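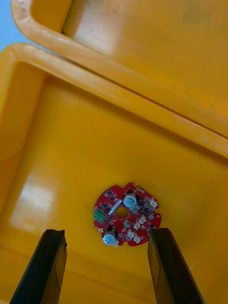

Red circular circuit board in a yellow storage bin.

Storing and Labelling Spare Circuit Boards

Guidance for workshop users, Fadport Repair Centre

This page sets out how spare and salvaged circuit boards are to be stored at the Centre. It applies to all boards kept for reuse, whether bought new or removed from donated equipment. Boards awaiting disposal are covered in the separate guidance on electrical waste.

Before you begin

You will need an earthed wrist strap, a supply of anti-static bags, a roll of white labels and a permanent marker. Bags are kept in the drawer marked 302. Please wear the wrist strap whenever a board is outside its bag, and check that the lead is clipped to the bench earth point.

Step 1. Inspect the board

Hold the board by its edges. Look for burnt areas, cracked joints, swollen capacitors and green or white deposits around the connectors. A board with a swollen or leaking capacitor must not go into storage. Place it in a sealed bag, mark it FAULTY and hand it in at the front desk.

Remove any coin cell or battery pack before going further. Batteries are stored in the metal cabinet by the rear door.

Step 2. Clean the board

Brush away dust with a soft anti-static brush. If flux or grease remains, use isopropyl alcohol on a lint-free cloth and leave the board to dry for 29 minutes. Do not use compressed air on boards with relays or exposed switches.

Step 3. Bag and label

Place each board in its own bag, fold the top over twice and seal it with a label. Bags should not be stapled. Write the following on the label:

Board type and part number, if known
Equipment it came from
Month received, for example July
Condition: NEW, TESTED or UNTESTED

Boards from Andik power supplies and Mavromatis control panels look very similar once removed. Copy the full part number in these cases – the last two characters show the supply voltage.

Step 4. Choose a bin

Small boards are stored flat in the shallow bins on the lower shelves. Long boards stand upright in the slotted racks. Nothing heavy should be placed on top of a bagged board, and no bin should be filled above the line marked inside it. Boards for Filotura sewing machines have their own shelf in bay 13.

Step 5. Update the stock list

Enter the board in the stock list before leaving the bench. When you take a board out, strike through its entry and write the job number beside it.

Untested boards are reviewed after 270 days. Those with no recorded use may be offered to other workshops or sent for recycling.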